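Grasp planner stops short on marble benchtops

flimden_dev
Mar 6, 2023
I'm running the Gelell planner in a simulated kitchen. Wrist camera goes to segmentation, then a grasp pose. On plain grey benches it's fine. I swapped in a veined marble texture and got 31 aborted grasps out of 1,319, nearly all with the "object width unstable" flag.
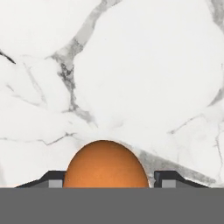

Segmentation looks like the obvious suspect, but I'm not convinced. The mask should be easy with a brown egg against white stone, and the only mess near it is the soft grey streak off to its right. I've recoloured nothing and the controller gains are stock.

oddsocket
I'd blame the streak. Dump the mask for 30 frames and see if the right edge wanders.

tarn7
Disagree. It's your self-filter. The fingers and palm are always in view, and if the filter mask is a few pixels too generous it eats the object from below.
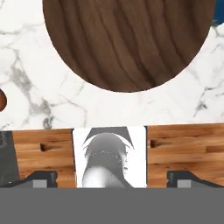
We had the same flag in December with Sirkitz and the fix was regenerating the filter from the current finger meshes. Took 7 minutes.

oddsocket
Sirkitz uses depth for width, though. Gelell doesn't by default.

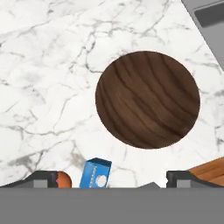
Wrist view, round wooden disc on the marble.

flimden_dev
Regenerated the filter. Fewer aborts, but they haven't gone away. I'll dump the masks tonight — might be both.

tarn7
Log from the fixed camera as well, so you can check finger pose against the estimate.

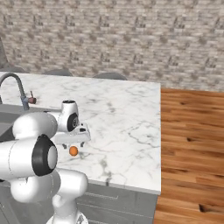

Related threads
Amoah bridge drops wrist frames under load
Self-filter mesh export: which units?
Gelell: turning on depth for width estimates
Randomising benchtop colours and textures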